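Home | News | Projects | Reuse Store | Opening Times | Contact

Kitchen measuring equipment collection extended until June

13 Feb 2026

The Letitz Household Reuse Centre has announced that its collection of kitchen measuring equipment will continue until the end of June. The collection, which opened last autumn at the Rustad Road premises, accepts scales, portion dials, measuring cups, jugs and timers from households across the district.

To date 172 items have been received. Each is wiped down, examined on the bench and entered in the register before a decision is made on its future use. Items in working order are passed to the Fider Community Kitchen, where they are used in the evening cookery courses. The kitchen offers 30 places each term and has requested further equipment for the spring intake.

The Centre wishes to remind donors that ordinary signs of wear do not prevent an item from being accepted. Scratches and scuff marks on dark plastic are common in equipment that has been kept in a drawer, and they have no bearing on whether a measure can be used. The printed markings are of greater importance, and staff will look first at whether figures and lines can still be read.

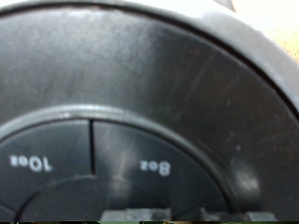 Can a measuring item be donated if its surface is scratched?

Scratched items are accepted, provided that the markings remain legible and the plastic is free from cracks. Items with worn or missing markings should be taken to the small plastics container at the entrance.

Donors are asked to remove batteries from digital scales and to bring loose parts, such as lids and bowls, in the same bag as the item to which they belong. Glass jugs should be wrapped in newspaper. Up to 6 items may be handed in at one visit without prior arrangement. Larger quantities, including those from house clearances and catering premises, should be notified to the reception desk in advance.

The Bikier branch will act as a second collection point from the beginning of next month. Storage there is limited, and scales with a base plate longer than 300 mm can be received only at Rustad Road.

A list of equipment currently sought by the Community Kitchen is displayed at both addresses. Spring-operated scales and dry measuring cups are particularly welcome. Baking tins, cutlery and electrical mixers are not included in the present collection and should be offered to the Reuse Store in the usual way.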